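Plain Glaze, Light Interior: Sioned Morgan on Making Mugs at Murncombe

Sioned Morgan makes tableware in small batches at the Murncombe pottery and sells most of it to cafes. We spoke in the workshop in March, between a glaze firing and the unloading of it.
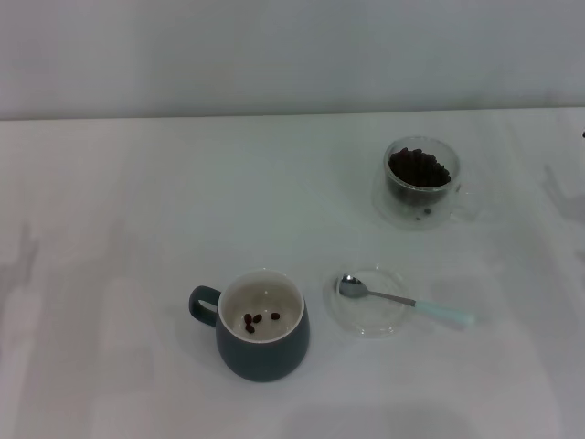

Morgan trained as a production thrower and still works like one. The clay is weighed out the evening before, covered, and thrown the next morning in a single run. A run of mugs is 18 pieces. She expects to lose a few between wheel and shelf, and the order book is written with that in mind.

"I throw to a gauge," she said. "There's a stick for the height and a stick for the width at the rim. The belly I do by eye. If the belly is wrong I can see it from across the room, so I don't need a stick for that."

The belly is the part customers ask about. Her standard coffee mug is fuller toward the base and comes in slightly at the top. She gives two reasons for the shape. The first is stability on a small table. The second is that the handle has a better angle to spring from when the wall is curving away from it.

"On a straight cylinder the handle looks stuck on, and the top joint takes the load when you lift. With a rounded wall the bottom joint shares it. I broke a lot of handles off test pieces to satisfy myself about that. You fill the mug with sand, hang it by the handle and add weight. The straight ones went first."

She pulls her handles from a lump of clay and attaches them when the body is leather hard. The opening is sized for two fingers. A tighter loop, she said, puts a knuckle against the wall, and the wall of a mug full of coffee is too hot to rest a knuckle on. She has turned down requests for a three-finger version on the grounds that it makes the mug swing.

The dark teal glaze has been in use at Murncombe for six years. Morgan inherited the base recipe from Uyên Kim, who ran the workshop before her, and changed it twice. Kim's version was bluer and ran badly over the foot. The first change stiffened it. The second took the color down toward slate.

"Uyên liked a glaze that moved. I wanted one that stopped where I told it to. We still disagree, and she still comes in and picks up the seconds to look at the feet."

The inside of the mug is a separate glaze, an off-white liner poured in and tipped out before the outside is dipped. The rim is wiped back and left pale. Morgan regards the rim as the hardest part of the job. When the dark glaze creeps over it, the line goes ragged and the piece is a second, whatever the rest looks like.

I asked why she bothers with two glazes when one would halve the work.

"Coffee people want to see what's in the cup. They look at the color of it against the side. They also want to see whether it's clean. A dark interior hides a stain, and a cafe that can't see a stain will serve on top of one. Diễm Cù made that point to me and I haven't made a dark liner for her since."

Cù buys for a cafe called Quan and was one of the first trade customers to order the mug in quantity. She tests samples with whole beans before any liquid goes in, dropping a few into the bottom and looking at them under the lights over her counter. If the brown of the roast reads clearly, the liner passes. One batch was sent back for being too yellow. Morgan remade it without argument and kept the rejected pieces as workshop mugs.

The matter of saucers came up next. Morgan does not make them. A thrown saucer takes nearly as long as a mug, she said, warps more often, and cannot be priced to match. For several years she has told customers to use plain clear glass.

"It disappears. On a white table you hardly know it's there, and it doesn't argue with the glaze. Somewhere to put the spoon down, that's the whole specification. Some people want a matching set and I send them to Trorner, who are set up for pressing flatware. I'm not."

On spoons she has fewer opinions. A teaspoon should be short enough that it does not tip out of the mug when left standing. She has no objection to a colored handle. Stainless steel can leave gray marks on a soft glaze, and she checks for this by stirring an empty mug 200 times and wiping it. The present liner came through with no marks. An earlier one, fired a little too cool, did not, and the fault was found by a customer.

"He was polite about it. He sent me the mug back with the spoon in it."

The workshop log recorded 3,767 mugs at the end of last year. Each firing has its own page, with the position of every shelf and a note on the results. Morgan reads the log before she packs the kiln. The teal comes out darker on the bottom shelf, so matched orders are kept to one level.

The next change is to the foot. Ngân Lưu, who does the glazing two days a week, has proposed a slightly wider foot ring with a beveled outer edge, easier to hold when dipping and less likely to scratch a table. A trial set of 13 was in the kiln during our conversation. Morgan would not guess at the outcome.

"It was still too hot to open when you got here. Ngân wants to be the one to unload it, so it can wait until she's in."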